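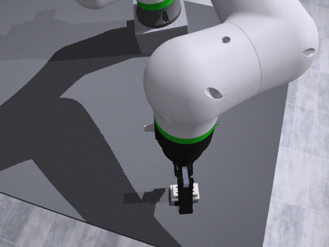

The arm at work in simulation, holding a small white block over the tabletop.

The sales pitch for the new cell at Broston runs to 23 slides, and the word "people" shows up on the last one. I sat through all of them in March, in a break room that smelled of burnt coffee, with the 18 packers whose jobs the slides were about.

Broston packs small plastic parts and number tiles for school suppliers. Somebody picks up a piece, turns it the right way and sets it in a tray. Aranka Dobos has been doing that for six years, and before a single bolt goes into the floor, management wants her to watch a computer model of an arm doing it.

She watched. Then she asked what happens when a tray arrives warped, and the man from Nillar, the firm selling the system, said that would be handled in the next phase. There was a lot in the next phase.

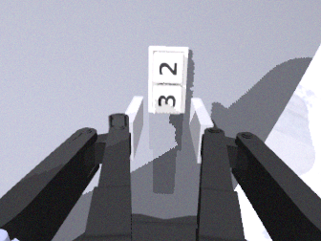
What bothers me is how easily a model gets treated as a result. Nillar says its software ran 1029 picks before the meeting. Fine. I'd like to know how many of those had a chipped tile in them, or two stuck together, or a tray with glue on the rim. Dobos sees all three before lunch.

The plant manager promises no layoffs. Packers will become "cell attendants," at the same pay, for now. The Tokholm plant heard the same promise, and people there told me the attendant's job is mostly standing by a fence waiting for a light to change. A few like it, and their wrists hurt less. Others miss having somebody to talk to across the bench.

Dobos hasn't made up her mind. She signed up for the training, and she also asked to have the pay promise in writing. When I called her last, she was still waiting for the letter.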